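Clear tabletop

A clear tabletop is a table surface made of a see-through material, most often glass or a clear plastic such as acrylic. It may be the whole working surface of a table, resting on legs or a base, or a separate sheet laid over another top to protect it. Clear tabletops are used in dining rooms, living rooms, offices, shops and kitchens. They are made in round, oval, square, rectangular and free-form shapes, and the edge can be left plain or given a decorative finish.

The term is normally kept for surfaces that can be seen through without distortion. Frosted, etched and deeply tinted tops let light through but blur what lies behind them, and furniture sellers usually list them separately. A lightly tinted top, in gray or bronze, may be placed in either group.

Materials

Glass is the older of the two common materials. Ordinary float glass is made by pouring molten glass onto a bath of molten tin, where it spreads into a flat sheet. It has a slight green cast caused by iron in the raw materials. The cast is hard to see when looking straight through the sheet but shows clearly at the edge. Low-iron glass has much less of this color and is chosen where a white or pale surface will be seen through the top.

Most glass tabletops sold today are tempered. The sheet is cut to size, the edges are worked, and any holes are drilled; it is then heated and quickly cooled with jets of air. The outer surfaces end up in compression and the core in tension, so the sheet is stronger than untreated glass of the same thickness. When it does break, it falls into small blunt pieces. A tempered top can't be cut or drilled afterward, and a customer who measures wrong has to order a new one.

Laminated glass consists of two sheets bonded to a plastic layer between them. If one sheet cracks, the pieces tend to stay in place. Laminated tops are heavier and cost more, and the joint between the layers is visible as a thin line along the edge unless it is covered.

Acrylic is lighter than glass and does not shatter in the same way. It carries more easily and can be bent with heat, so a top and its legs can be formed from one sheet. It scratches more readily than glass and is marked by hot pans. Polycarbonate is tougher still but scratches even more easily, and it is seldom used for household tables.

Glass and acrylic can be difficult to tell apart by sight. Glass generally feels colder to the hand and gives a sharper sound when tapped.

Appearance and light

A clear top takes much of its look from whatever is under and behind it. Over a dark floor it reflects the room and can act almost like a mirror in the evening. Over a pale floor or a white base the reflections are weaker, and the surface may be hard to notice except at its edge. Against a bright white ground, dark items keep a strong outline while white and cream items can fade into the background.

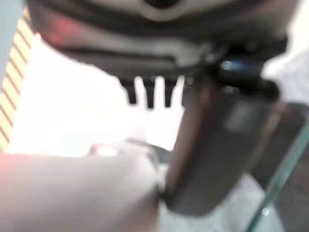

Dark parts against a bright white background, which also shows through the narrow gaps between them.

Decorators use this effect in two opposite ways. In small rooms a clear top over a white or light floor takes up little visual space, and the room seems less crowded. In larger rooms a dark base is often chosen so that the table does not disappear. Tables with a dark base also make the shape of the legs a feature, as they can be seen from above as well as from the side.

Strong light from a window or ceiling fixture produces bright patches on the surface. People seated at the table may find these tiring, particularly in the early afternoon in rooms that face the sun. Moving the table a short distance, or fitting a shade, is usually enough. Placemats reduce the glare at each seat but leave the middle of the table as it was.

Edges

The edge is the part of a clear tabletop that is most easily seen. It gathers light from the rest of the sheet and often looks brighter or darker than the surface beside it. On a round top the edge appears as a long curve, and the floor or another surface beyond it may be seen both through the material and past it.

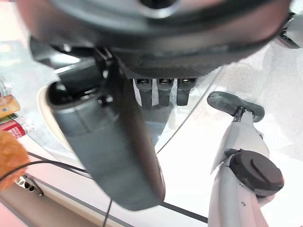 The curved edge of a clear tabletop surface catching bright light, with a cream-colored rounded rim to the left.

Several edge finishes are in general use. A flat polished edge is ground square and then polished until it is smooth and glossy, with the sharp corners taken off by a small bevel called an arris. A pencil edge is ground to a half-round profile. It is common on household tables, where people lean against the rim. A beveled edge is cut at a slope over a wider band of the surface, and it splits light into faint colors at certain angles. An ogee edge has an S-shaped profile and is found mainly on thicker tops made in older styles. Seamed edges, which are only lightly sanded, are used where the edge will sit inside a frame.

Chips happen at the edge more often than anywhere else. A small chip in untempered glass can sometimes be ground out. In tempered glass a chip may weaken the sheet, and replacement is the usual advice.

Supports

A clear top may rest on its base under its own weight, held from sliding by small clear pads. These pads are made of soft plastic and are placed at the points of contact. Four pads are normal on a four-legged base, while pedestal bases use a ring of smaller ones. Other tops are fixed with metal discs bonded to the underside with an adhesive that hardens under ultraviolet light. The discs are threaded to take a bolt, and because the bond can be seen from above, they are polished on the upper face.

How far the top may extend past its base depends on the thickness of the sheet, the shape of the base and the load expected. A wide overhang is liable to tip if someone leans on the rim. Makers of pedestal tables state a greatest top size for each base for this reason.

Use for dining and serving

Tableware behaves differently on a clear top than on wood or cloth. Bowls and plates slide more easily, and their feet can be heard against the surface. Unglazed foot rings on pottery may scratch glass over time and will scratch acrylic much sooner. Felt dots, cork mats and cloth runners are all used to prevent this.

Color also matters. Cream and off-white dishes look warmer next to clear glass than they do on a bleached tablecloth, where the yellow in the glaze becomes more noticeable. Clear drinking glasses on a clear top are easy to overlook and are knocked over more often, so restaurants with such tables sometimes use colored tumblers or coasters.

Hot dishes should be placed on a trivet. Tempered glass withstands moderate heat well, but a sharp change of temperature at one spot can break an untempered sheet. Acrylic softens and may be permanently dented.

Cleaning and care

Fingerprints, crumbs and streaks are visible on a clear top from both sides, and the underside needs wiping as well. Warm water with a little dish soap, followed by a dry microfiber cloth, is suitable for glass and acrylic alike. Cleaners that contain ammonia are safe on most glass but cloud acrylic. Dry dusting drags grit across the surface and is best avoided on plastic.

Light scratches in acrylic can be reduced with a fine plastic polish. Scratches in glass are harder to remove — polishing by hand with cerium oxide is slow and may leave a shallow hollow that distorts the view.

Manufacture and sale

Clear tops are sold as part of a finished table or as loose sheets cut to order. The workshop Kutoreo, based in Isulo, is a maker of round tops for both markets. Its Bach series of pedestal tables was first offered with a single low-iron top and later in 20 combinations of size and edge. The workshop's August list gave 249 separate items, of which 103 were replacement tops without a base.

Flimness, a retailer of secondhand furniture, grades clear tabletops by the condition of the edge first and the surface second. Chipped tempered tops are not accepted. Tops without a base are stored upright on padded racks, as a sheet laid flat on an uneven floor can crack under the weight of others stacked on it.

See also

Coffee table
Float glass
Pedestal table
Table setting
Tempered glass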